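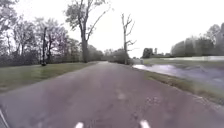 Step 1: Pick a dull route
I learned to run at 30 by going slowly, and a flat, boring path is your best friend for this. No hills, no road crossings. Mine's near Wernton and I know every lump in it.

Step 2: Walk, jog, walk
Jog for one minute, walk for two, and keep swapping for 24 minutes. If you can't chat while you jog, slow down – yes, even slower than that! 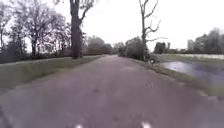
Step 3: Give it three goes a week
Leave a day off in between. My shins were so grumpy in March because I skipped this bit.

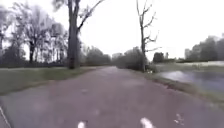
Trees, grass and a gentle bend to the left.

Then add 30 seconds to each jog every week, and repeat a week if it felt horrid. 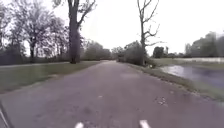

Breathing sorts itself out if you stop fussing over it. I look well ahead and drop my shoulders. On a long straight path like this one I'll choose a spot, say that pale patch on the tarmac, and jog easily until I reach it. Then pick another one.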